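Gripper budget, second pass

Posted June 28, 2025

The first quote from Zollero came to $571 per hand-held gripper. Okoro sells a similar unit for less, but its finger pads are glued on and can't be swapped. We need two units, plus spares.

Pads are $50 a set. I put three sets in the plan and left the mounting hardware at $155, same as before. Shipping is quoted separately and I don't have that number yet.

Fruit costs almost nothing and tests grip well. A dimpled peel shows slip early, and sizes vary enough to cover most of the finger travel.

Blue pads, oranges, plaid tablecloth:

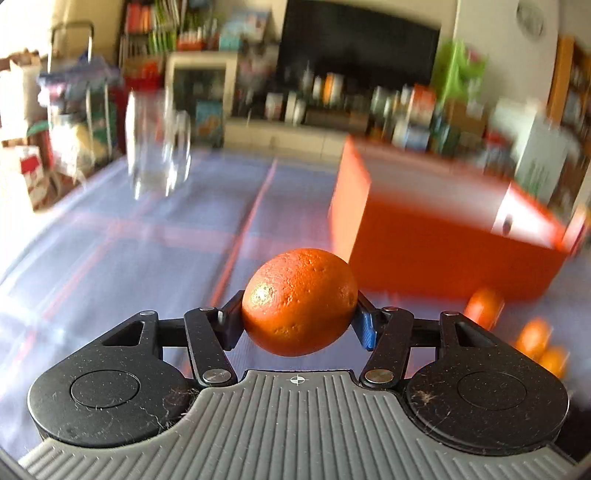
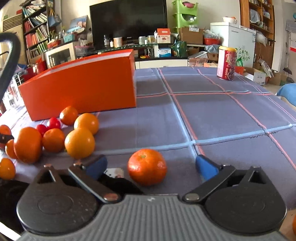
Somtochukwu Tamuno wrote in to say that three sets is too few for two units, and that Wusley gives a better price on pads if the order goes in before October.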